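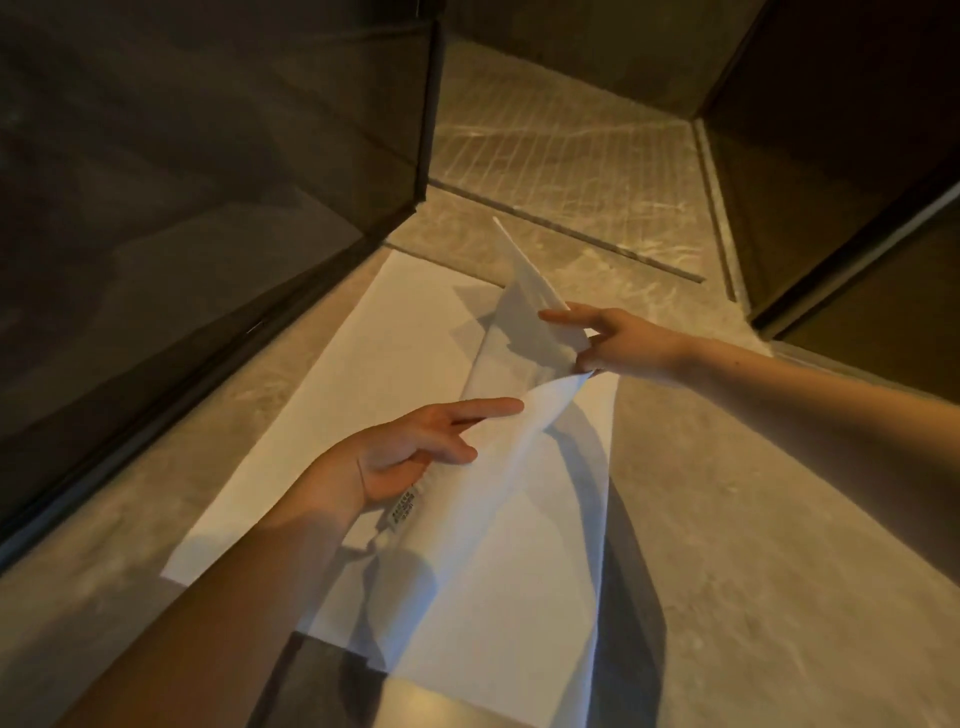 Storage and Organizing > Bathrooms > Towels under the vanity: open shelf or drawer?

Posted by Soledad Navarrete, 8:15 am

I'm setting up the bathrooms in a small guesthouse in Ternstead and I need to settle where the clean towels go before we open in September. There are two kinds of vanity in the building. One kind has an open wood shelf under the sink. The other is closed in front and has a drawer low down. All the towels are plain white terry.

My plan was to keep spare towels under the sink in every bathroom so guests don't have to come looking for us. My sister thinks towels under a sink is asking for trouble and wants everything in the hall closet. The hall closet is already full of bedding.

Things I'd like to know:

Does an open shelf under a sink stay clean enough for towels, or are you rewashing them all the time?

Do you line the shelf or drawer with anything? I have a lot of plain white paper and I've been using it.

How do you fold bath towels for a shallow shelf? Mine come out too long.

The shelf vanities were $1690 each from Ullent, so I am not replacing them. Please don't suggest that.

Reply from gravelpath, 8:52 am

Drawer. I had an open shelf under my sink for years and the towels at the back were fine, but whatever was in front got splashed when people washed their faces and shook their hands off. Also hair. Hair gets everywhere on a low shelf.

If you have to use the shelf, put hand towels there and keep the bath towels somewhere closed.

Reply from nomad_linens, 9:20 am

I'll disagree with gravelpath. I clean rentals and I would take the open shelf every time. A guest can see the towels. When they're in a drawer guests don't open it, and then they text you at 11 at night asking for towels. Or they open it, take all of them, and you find them on the floor.

An open shelf takes me a minute to check. I look down, I can see what's missing, and I leave.

On folding: measure the depth of the shelf, front to back, with the towel already on it and the pipe where it is. Then fold to that number. Most people fold a towel the way their mother did and then try to make it fit.

Reply from gravelpath, 9:31 am

You're cleaning between every guest though. If a towel sits there four days with people using the sink over it, it isn't a clean towel. I don't care how easy it is to check.

Reply from nomad_linens, 9:40 am

Four days is nothing. They get rewashed if they've been touched, same as anything else in the room.

Reply from Pollyanna77, 10:05 am

How far off the floor is the shelf? That matters more to me than open or closed. Mine is low and when I mop I have to be careful or the front towels get wet. I pull everything off before mopping now and put it on the toilet lid.

Also, what's the paper for? If it's to keep towels off the wood, you want something that wipes down. Paper gets soft the first time somebody drips on it and then you have a gray soggy sheet stuck to the shelf.

Reply from duluth_dave, 10:48 am

Before you put anything under there, run the tap for a few minutes and feel around the bottom of the drain with a dry paper towel. New installs drip at the slip nut more than people think. We put linens under a brand new sink and it had been weeping the whole time. The bottom towels had a yellow ring that never washed out.

Check it again after a couple of weeks.

Reply from Soledad Navarrete, 11:30 am

Thanks. Answering a few of these together.

Pollyanna77, the shelf is low. I'd have to clear it to mop, I agree. The paper was mostly for the drawers. I like tissue under towels in a drawer so they don't catch on rough wood. On the open shelf I've left the wood bare.

duluth_dave, the plumber was here last week and said everything was tight, but I'll do the paper towel test myself.

gravelpath, I hear you about hair. We only have 9 rooms and I'm here every day, so wiping a shelf is not a big job. What I can't do is fold 417 towels twice because I picked the wrong way the first time. That's the full inventory with hand towels and washcloths.

I'm doing one open shelf this morning as a test and will post how it goes.

Reply from nomad_linens, 11:42 am

Good idea. Do one and live with it before you do the rest. Leave some room between the stacks too. If you pack it solid, people pull one out and the next one comes with it. 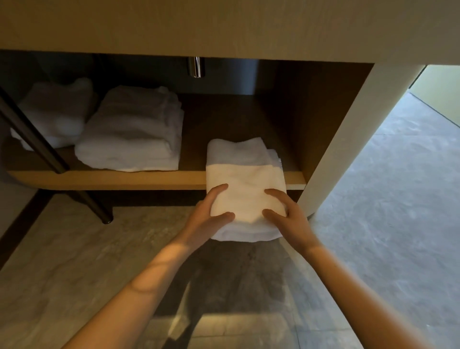 Soledad Navarrete
Member, Ternstead
Posted 1:25 pm

OK, one open shelf done, more or less. The stacks go either side with the drain between them and the back wall. I put the larger stack toward the middle with its layers facing the front, and there's a smaller one back in the left corner. The one on the right is where I have the problem. With my normal fold the towel sticks out past the front lip of the shelf. It looks sloppy and somebody's foot is going to catch it.

I tried pushing it back. That helps, but the next person who takes a towel will pull it forward again. So I think nomad_linens is right and it has to be a different fold.

The wood itself is nice and smooth along the front, and I don't see towels snagging on it. No liner needed there, I think.

What fold are people using? Mine is in half the long way, in half again, then in thirds.

Reply from nomad_linens, 1:38 pm

Thirds the long way first. Then in half, then in half again or in thirds, depending on how deep your shelf is. You end up with a narrower piece and all the raw edges are inside. Put the round fold to the front.

If it still sticks out, roll them. I don't like rolled towels on a flat shelf but they do stay inside the lip if you stack them in a basket.

Reply from gravelpath, 1:50 pm

Rolled towels roll. Fold them.

Reply from MrsTabor, 2:14 pm

I worked in hotel housekeeping for a long time. We used a board. You cut a piece of stiff cardboard to the size you want the finished towel, lay it on the towel, fold around it, slide it out. Everybody's towels came out the same no matter who did them. After a week you don't need the board.

For a shelf under a sink, make the board an inch shorter than the shelf is deep. Towels get fatter and a little shorter after a lot of washes, so the size you fold today isn't the size you'll have in spring.

Keep the stacks low as well. A tall stack under a basin ends up touching the underside, and you can get condensation there in summer.

Reply from Pollyanna77, 2:31 pm

The board is a great idea, I'm stealing that. My kids fold towels into every shape there is.

Reply from duluth_dave, 2:45 pm

How heavy are the towels? Thick ones are a pain in any vanity.

Reply from Soledad Navarrete, 3:20 pm

They're Getik, the medium weight. Soft but not huge. I was going to get the heavy ones and I'm glad now that I didn't.

MrsTabor, I'm cutting a board tonight. I'll fold some of the towels around it and see what size works for both the shelf and the drawer. It would be much easier to have one fold for the whole house.

I've moved on to the drawer kind in the meantime. These are the vanities with the marble-look top and the rounded end. The drawer is under the front panel, down low, so you have to bend or crouch to get into it. The front is a muted beige gray and the edge of the drawer is light wood. It was easy to put towels in. Getting them out is another matter. The opening is narrow when the drawer is only partway out, and a thick towel bunches up as you pull it.

If I open it all the way it's fine. But will guests open it all the way? I don't think they will, not in a small bathroom with the door behind them.

I priced a pull-out insert from Joshi that raises the towels as the drawer opens. It's $245 per drawer, so no.

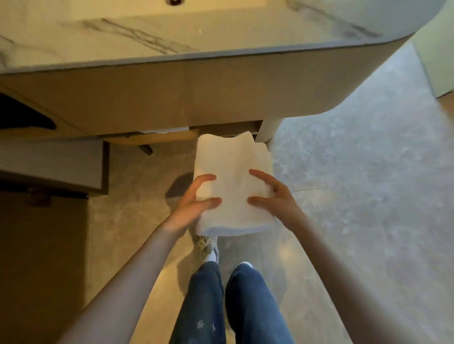 Reply from kettleburn, 3:47 pm

Put the towels in that drawer on edge, like files, with the fold up. Then nothing has to be dragged out from under anything else, and you can take one with the drawer half open. I do this in a low drawer at home and it works as long as you don't fill it completely. Leave a hand's width.

I'd skip the tissue too. It bunches up at the front and ends up hanging over the edge of the drawer. If the wood is rough, sand it.

Reply from gravelpath, 3:58 pm

Agree on filing them. Disagree on the tissue. I have kept paper in linen drawers my whole life. Cut it a little smaller than the bottom of the drawer and fold the edges under so it lies flat, and change it when you wash the drawer out. It only creeps up if it's cut too big.

Reply from kettleburn, 4:09 pm

In a linen closet, sure. In a bathroom drawer that gets opened by strangers with wet hands I'd leave it out.

Reply from nomad_linens, 4:20 pm

Standing them on edge only works if the drawer is deep enough for the fold. Low vanity drawers usually aren't. Soledad, measure the height inside before you refold everything. And I still say guests won't look in there. Leave two towels on a hook where they can see them and use the drawer for backups.

Reply from Soledad Navarrete, 5:05 pm

Measured it. Hand towels will stand on edge with room to spare. Bath towels won't, not with any fold I tried, so they would have to lie flat.

So for now the open shelves get bath towels folded to the board, low stacks, with a gap between. The drawers get hand towels on edge and washcloths, and the bath towels in those rooms go on hooks. I'll leave paper in half the drawers and take it out of the others and see which ones look better after a month.

My sister has agreed to this as long as she doesn't have to do the folding.

Reply from MrsTabor, 5:22 pm

Cut two boards. One will go missing.

Reply from duluth_dave, 6:10 pm

Did you do the paper towel test on the drains?

Reply from Soledad Navarrete, 6:34 pm

Did the upstairs ones. All dry. Downstairs tomorrow morning.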